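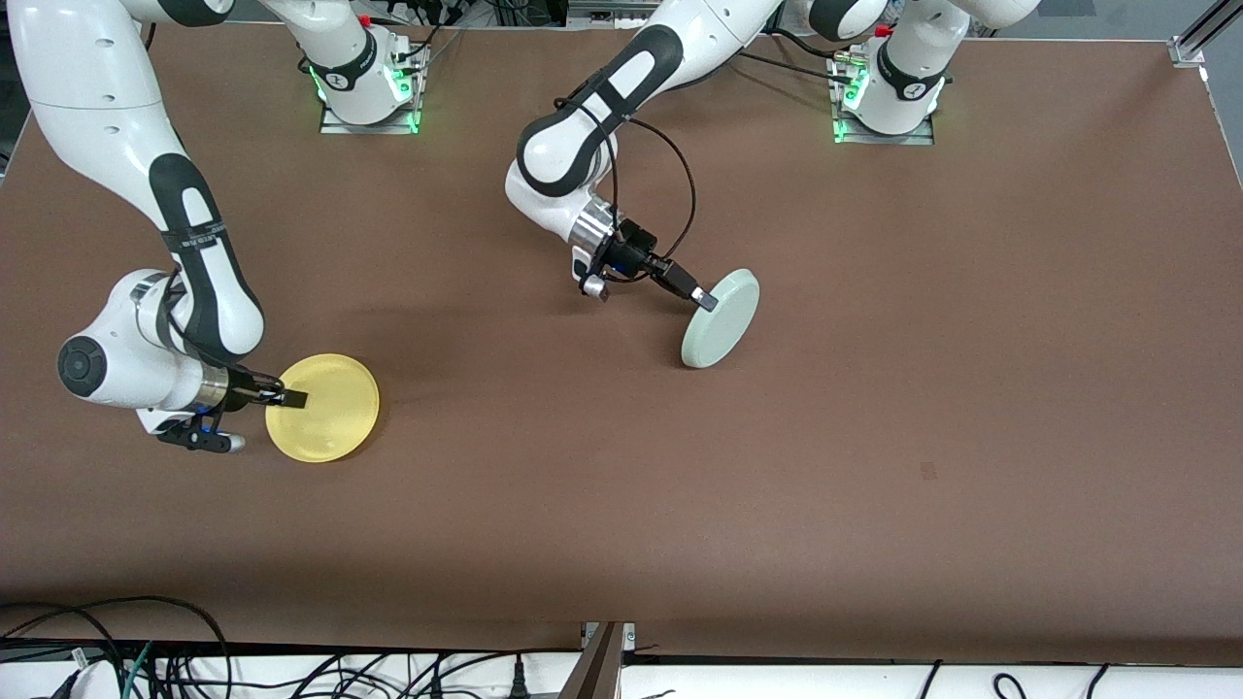

5 March 2024

Coalition polling, Fistard assembly race. Went back over the Norimen tables this morning and I still don't buy the headline.

Norimen's release has the Coelho–Bivico seat pact ahead by 8 points. Sample is 608, phone only, fieldwork in February. The pact hadn't published its seat list when they were calling, so people were asked about a joint ticket with no candidates on it. Of course that polls well. A ticket with no names has no enemies yet.

Reweighted by age and past vote using our usual scheme. Lead drops to 4. Tried again leaving out past vote, in case recall is bad (it usually is after a landslide), and it crept back up a little, but never near what they printed. Haven't tried it by district. Cells too thin.

Transfer question bothers me more. The release says 81 percent of Bivico supporters would vote for a Coelho candidate where Bivico stands down. Checked the wording: "Would you support the alliance candidate in your area?" No party named. That measures whether people like the word alliance. I would not put that number in anything we send out.

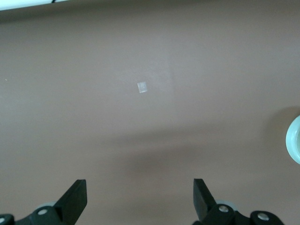
Can we use the Norimen poll in the seat model at all?

At low weight, for the vote share only. The transfer figure stays out until someone asks the question with the party named.

Party leaders on both sides keep saying the pact is settled for the assembly and for local races after it. They said the same before the last split. Logged the statements, gave them zero weight.

To do: write to Norimen for the unweighted counts and the full script. Rerun when the seat list is final. Old transfer file has two columns swapped, fix before anybody else loads it.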